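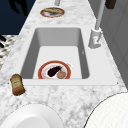

From: Mirela Lopes
To: Zumau Street neighbors list
Date: April 24, 2023
Subject: Re: [neighbors] sourdough starter, is it dead??

Hi Henrik and everybody,

Don't throw it out! I've brought starters back from much worse than that, and I've been baking with the same one for 14 years (it came from my aunt in Trujillo, in a jam jar, wrapped in two sweaters).

Henrik Wiegand wrote:
> Came back from two weeks away and my starter has a layer of
> gray liquid on top and smells like nail polish remover. It was
> in the back of the fridge the whole time. I fed it yesterday
> and got maybe three bubbles. Do I start over? Also does
> anyone have a rye they like, the bag I bought is gone and
> the store was out.
> Henrik

The gray stuff is hooch and the smell means it's hungry. Pour the liquid off or stir it in, either is fine, I stir it in if I want a more sour loaf. If you ever see pink or orange streaks or fuzz, that's a different story and the whole jar goes in the trash, no rescuing.

So what I'd do: take one spoonful from the middle of the jar and put it in a clean one. Add 50 grams of flour and 50 grams of water, barely warm. Leave it on the counter with the lid loose. Next day, same thing again, one spoonful into fresh flour and water. Three bubbles after one feeding is totally normal, by the way! Mine once sulked until day 5 and then climbed out of the jar overnight and glued itself to the toaster.

Go half rye while it recovers if you can get some. I buy mine from Flomanis, the 467 bus stops right outside, and they'll sell you a small bag if you ask at the register (the big sack is a commitment, ask me how I know). Reto swears by all white flour and his bread is better than mine, so take this with a grain of salt.

Please don't wash the bits down the sink, they set like cement. I scrape everything onto newspaper first and then wash the jar in cold water. Hot water cooks the flour onto the glass and you'll be picking at it all evening.

If it still does nothing by the weekend, come by with a jar and I'll give you some of mine. Hanna, you wanted some too, right? I have plenty. I also still have somebody's banneton from the August potluck, the oval one with a linen liner. I keep thinking it's Siamak's but he says no.

Oh, and does anybody make crackers with the discard? I tried the recipe that went around here last year and they came out like roof tiles. Maybe I rolled them too thick, or my oven runs cold, no idea. Would love to hear what thickness people go for.

Mirela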